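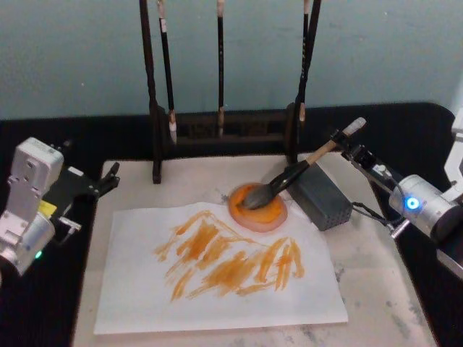 The woman who paints the same hill every week

Filed under: Making Things / Long Chats

I'd been told to bring wellies and I didn't, which is how I came to be standing at a back door in Marudside in a pair of borrowed ones two sizes too big, being handed a mug of tea before I'd even said my name. The woman who handed it to me has painted the same hill once a week for six years. She agreed to talk to me on one condition, that I leave her name out of it. "Everyone round here knows it's me anyway," she said, "and the people who don't know me won't be any better off for it." Fair enough!

The hill is called Barredo. It's 385 metres high, which as she pointed out isn't going to trouble anyone with a proper mountain near them, but it fills her kitchen window from one side to the other. She moved here after a long stretch of working in payroll for Tedetti, a firm that made fittings for shop counters, and for the first winter she hardly looked at it.

"I was unpacking," she said. "I was unpacking for months. I had boxes from my mother's house that I'd never opened, and one of them was full of paints. Hers, not mine. I'd never painted a thing. I got a D at school, and I think the D was for turning up."

So what made her start?

"It was a Friday and the boiler had gone. The man was coming between eight and six, you know how they do, so I couldn't go out. I put my coat on and sat at the table and did the hill. It was dreadful. It looked like a slipper." She laughed so much at this that she had to put her tea down. "And then the next Friday I thought, well, I'll see if I can make it less like a slipper."

I asked whether she'd kept the slipper. She has, and I've seen it, and I'm sorry to say she's right.

What I really wanted to know about was the colour. Most people, given a hill, reach for green. She uses green perhaps twice a year. There are purple Barredos and black ones, a whole run in a sort of mustard, and orange ones going right back to the first autumn. She says it began as thrift, as the green in her mother's box had dried solid, and then carried on because she liked what it did to her.

"If you paint a hill green you stop looking after five minutes, you've told yourself you know what it is. If you've only got orange you have to look at where it's dark and where it's light, and where the edge goes. The edge is the whole thing with Barredo. It's got a notch in it. I got the notch wrong for two years!"

She doesn't sketch first, and she doesn't allow herself a second go. One sheet, one hill, and then it gets dated on the back and put in the chest on the landing. I asked what happens when it's foggy. "Then I paint what I remember, and it's usually better, which is annoying."

We did get on to the rest of her life, in between. She walks up Barredo most months, always by the north path, and always with a flask. She used to sing in a choir and gave it up when they went over to songs from musicals (strong feelings here, which I've promised not to print). She has tried painting other things. There was a jug that went badly. There was a dog belonging to next door, and she says the less said about the dog the better.

About a show, then. Bekari, the café by the bridge, asked her last year if they could hang a few, and she said no twice. The third time they asked she'd just had one of their cheese scones, and she thinks that may have swung it. Four went up in February, over the long bench.

"I went in wearing a hat and sat at the far end," she told me. "A couple came in and had a proper row about whether it was Barredo or somewhere in Spain. He said Spain. I so wanted to say something. I ate my scone."

Did she sell any? One, and she regretted it the same evening. She now has a rule that they can be looked at but they can't be bought, and the café has stopped passing on messages. The money went on having the chimney swept.

I asked her, a bit feebly, what six years of one hill had taught her, and she gave me the look I deserved. "I know when it's going to rain," she said. Then, after a while, and looking out of the window, "I used to be somebody who was always waiting to get the next bit done. I still am, most of the week. But I've got a morning when I'm not."

She walked me back to the lane and made me look at the notch, which had a bit of cloud sitting in it. I gave her back the wellies. She says I can come again if I bring my own.

Comments

Hillfoot Lil
Lovely read. I've had my lunch under those paintings many a time and always wondered. The purple one is my favourite. And for the record it is OBVIOUSLY Barredo.

tworoundsoftoast
I did the same with a tree outside my flat when I was off work, only with biro. Kept it up for a month and then they cut the tree down. Might find something else to draw now.

Pat in the valley
It's the south path you want, much better view and there's a bench.

Hillfoot Lil
South path is all mud, Pat.

mossyboots
Can we hear more about the choir please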